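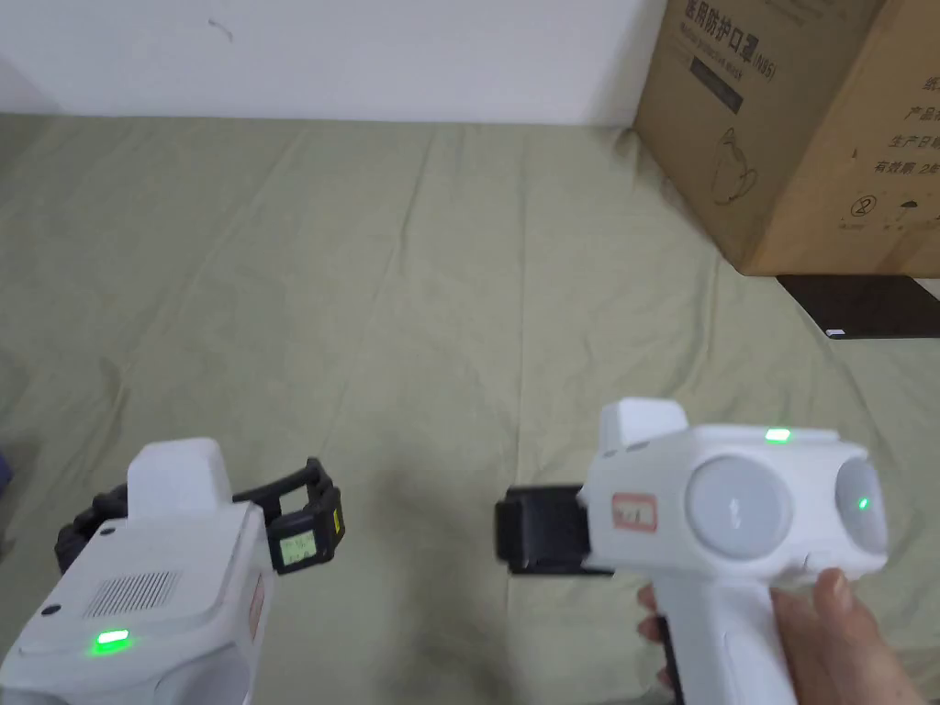

Subject: Re: [plant-automation] Clana at Rarnville: what happens to the sorting grade?

Replying inline to the July message. I work on process engineering at the Lemgate laundry in Rarnville, on the Clana side, so treat the parts about pay and grading as one engineer's reading. The parts about the handling work I can answer directly.

> We understand that operators from the sorting tables are being rotated
> onto hand-held grippers to record garment handling for the Clana
> feeder. Three questions from our site, where the same equipment has
> been proposed.
>
> 1. Is this work counted against the table rate?

It was for the first part of the trial. It no longer is. The table rate at Rarnville is 200 pieces an hour for unsorted small garments, done with bare hands. With a gripper in each hand no operator comes near that figure, and the shift report showed them as under rate for every hour they spent recording. The entries have been corrected and the recording station now has its own work code with no rate attached. If your site is setting this up, create the code before the first session. Correcting the records afterward took longer than writing the procedure.

> 2. What does the operator do, physically? Our people have been told it
> is "the same job."

It is the same garments and a different job. A piece is placed on the sheet crumpled, as it would come out of the cart. The operator takes one end in each gripper, lifts, opens it out and lays it down. There is no fingertip feel, so finding a hem or a corner is done by eye. Experienced sorters find this harder at first than new hires do, because they are used to finding the edge by touch without looking.

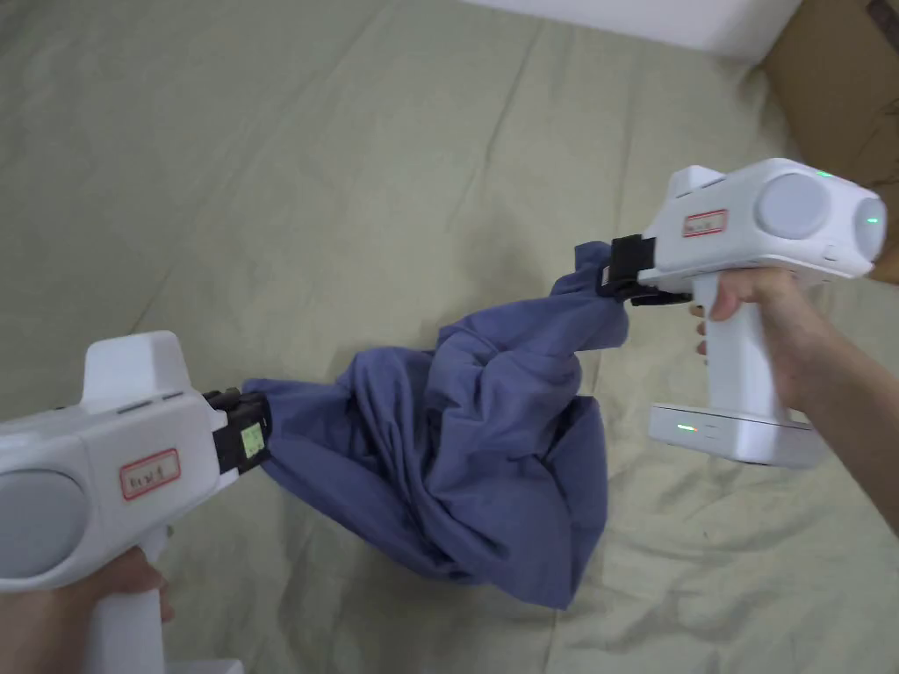
Blue-violet garment held at both ends, middle still bunched. Recording station, Rarnville.

The load is also different. At the table the weight of a wet-side piece is taken mostly by the table. At the station both arms are held forward, with the gripper's own weight added, and the wrists stay close to one angle. We run sessions of 20 minutes and then rotate. Operators asked for the work surface to be lowered and we lowered it. Complaints about the shoulders went down after that. Complaints about the thumb did not, and I do not have a fix for the thumb.

Of the first 3,000 handlings recorded, 2,460 were accepted. The rejected ones were mostly one gripper out of view of the other, or a piece dropped and picked up again with a pause in between. A drop with an immediate re-grasp is accepted and is useful to us. Please tell your operators so, in writing if possible. Ours assumed a drop was a mark against them and slowed down to avoid it, and the slow recordings were worth less than the ones with drops.

> 3. When the feeder is running, what is left for the sorting grade?

The feeder from Probert is specified for flat and near-flat pieces. Knotted bundles, anything with ties, and anything stained go to a reject chute and from there to a person. In the first weeks of running we had 300 pieces in the chute by the end of a shift, and two operators cleared them. So the work that remains is the awkward portion of the old work, without the easy pieces in between. I raised this at the planning review. A sorter at the table gets a run of plain towels every few minutes and uses it to recover. A sorter at the chute does not get one.

Present arrangement, subject to change:

- Table staffing reduced by two positions per shift. Both moved to the chute, same grade.
- Chute work rotated every hour with folding inspection.
- Recording is by sign-up only. Operators can stop without giving a reason, and the session is logged as short.
- Recordings are stored without operator number. Supervisors have no access to them.

The last item was asked for by the operators, and it cost us something: we can't trace a bad batch back to a poorly adjusted pair of grippers by looking at who was using them. We now log the gripper pair and the surface height for each session, and that covers most of the same ground.

Open on our side: whether chute work should carry a higher grade. It needs stain recognition and fabric identification, neither of which is in the current sorting description. The description dates from before the tunnel washer. I would support rewriting it, but it is not my decision.

> If anyone has the procedure for the station we would be glad to see it.

I can send the current version off list. It assumes a fixed table against a wall, so the section on clearances will need to be redone if yours is in an aisle.

--
Process engineering, Lemgate Rarnville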